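Chapter 7
Collecting Demonstrations for Learned Suturing

7.1 What a demonstration contains
7.2 Choosing and briefing operators
7.3 Segmenting a stitch
7.4 Failed attempts and recoveries
7.5 Splitting the data
Exercises

Chapter 6 treated the learning rule as given and asked what it does with a fixed set of examples. This chapter turns to the examples themselves. A policy trained by imitation can only reproduce what its operators did, in the states its operators reached, and most of the faults seen at test time can be traced to the way the recordings were made.

Suturing is used throughout as the working case. It is a long task made of short, distinct steps: the needle is grasped, placed at the wound margin, driven through, caught on the far side and pulled clear, and the thread is then tied. Each step depends on the state left by the one before. Thread is also hard to model, and this is the main argument for learning from recordings in place of planning from a simulator.

The figures quoted come from the Candgate set, gathered under the direction of Fouad Berrada over a single winter. It holds 314 demonstrations by trained operators, of which 79 contain at least one dropped needle or repeated grasp. These were kept and labelled. A smaller set, Zaki, was recorded on the same tooling with the failed attempts removed, and the two are compared in Section 7.4.

For each demonstration the following are stored:

Joint positions and commanded velocities of both arms
Jaw opening angle
Images from the overhead and wrist views
Operator identity and step labels

All streams share one clock. Where they do not, the error shows first at contact – a lag of 45 milliseconds is enough to place the jaw closure in the wrong image.

The wrist view deserves separate mention. The overhead view gives the layout of the wound and the stitches already placed, but the instruments often hide the needle at the moment it matters. The wrist view moves with the tool and keeps the needle and the wound margin close. 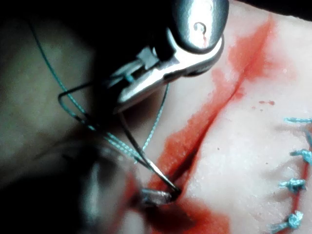 Its weakness is that the tool occupies much of the view, and bright metal and deep shadow may fall side by side. Exposure should be fixed before a session and left alone, so that changes in brightness are due to the work and carry the same meaning in every recording. Thread passing through shadow should be labelled only where it can be followed by eye; annotators must not draw the missing part from memory.

Section 7.1 sets out the record format in full. Section 7.2 deals with operators, whose habits differ more than is usually expected. Section 7.3 gives rules for marking the start and end of each step, and Section 7.5 explains why a split must be made by session and operator. Readers who have not met the term covariate shift should review Section 6.4 before going on.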